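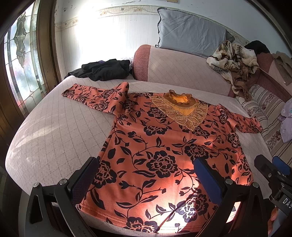 4. Recording your first folding task

This is where the fun starts! By now both handheld grippers are charged and paired (Section 3), and you're ready to teach Velta how to fold a garment by doing it yourself. You don't need a lab or a special table. A sofa seat, a bed or the kitchen counter will do, and we love getting recordings from ordinary homes, with cushions and clothes and everything else that lives there.

Each run of the task from start to finish is called a take. A full set for one garment is 50 takes.

4.1 Before you pick up the grippers

1. Choose one garment. Long sleeves are a great first pick: there's plenty to fold, and Velta gets to learn what to do with arms that point every which way.
2. Clear enough of the surface for the garment to lie flat with its sleeves out. Whatever is on the back of the sofa or off to the side can stay.
3. Lay the garment down with the neckline away from you and the hem toward you. It doesn't need to be smooth. A raised fold at the shoulder or a bent sleeve is welcome, so leave them in.
4. Wipe the finger pads with a dry cloth. Squeeze each trigger fully twice and check that the fingers open and close without sticking.
5. Stand or kneel where you can reach both sleeve ends without stepping.

Note: Patches of sunlight on the fabric are fine, and we'd like you to record at different times of day if you can. Larnow, the review tool, handles bright spots well as long as the hem and both cuffs can be made out.

Caution: Keep your own fingers behind the guard line on the handle. The linkage arms close quickly, and they pinch.

4.2 Recording a take

1. Hold one gripper in each hand with the fingers open and pointing down at the garment. Both grippers should start a hand's width above the fabric.
2. Press the thumb button on the right gripper. You'll hear a rising tone. Hold still until it ends.
3. Bring the left gripper down to the side seam and close it on a single layer of cloth. Do the same on the right.
4. Fold the right sleeve across the body. Let go, lift clear, then fold the left sleeve over it.
5. Take the two corners of the hem and bring them up to the shoulders. Go at the speed you'd use if you were showing a friend.
6. Open both grippers, lift them back to the starting height and press the thumb button again. The falling tone means the take is saved.

Did a sleeve slip out of the pads? Keep going! Pick it up again and finish the fold. Lilla Magyar on our training team pulls these takes out specially, and recoveries like that are some of the best lessons Velta can get.

Note: Collars with lace, raised cord or ruffles need a gentle touch. Grip the plain cloth beside the trim and let the trim ride along. If the pads catch on a thread, stop the take, open the fingers by hand and free the thread before you move the gripper.

Caution: Don't fold over pins, brooches or open zippers. They cut the pads.

4.3 Between takes

1. Shake the garment out and lay it down again by hand. Put it a little differently each time: turned slightly, one sleeve shorter, a wrinkle across the chest.
2. Every ten takes, rest your wrists and look at the battery lights.
3. If the tones sound late, set both grippers on the dock until the lights turn green, then carry on.

4.4 Checking your set

Open Larnow and choose Sets, then Latest. Takes marked green are ready to send. Yellow means one gripper lost track of its position for a moment, usually when it was covered by the other hand or by a cushion. Play it back and decide for yourself. Red takes can't be used and won't count toward the 50.

Code 69 on a red take: the two grippers started at different heights. Record it again from step 1 of 4.2.
Code 71: the thumb button was pressed before the tone ended.

The current garment library holds 3,128 takes, and every new fabric, print and sleeve shape makes it better. Zsolt Tóth keeps the list of garment types we're short of under Help, Wanted. Right now he's hoping for hoods.

When the whole set is green or yellow, press Send and leave the grippers on the dock until the upload bar is full. To record with two garments at once, continue to Section 5.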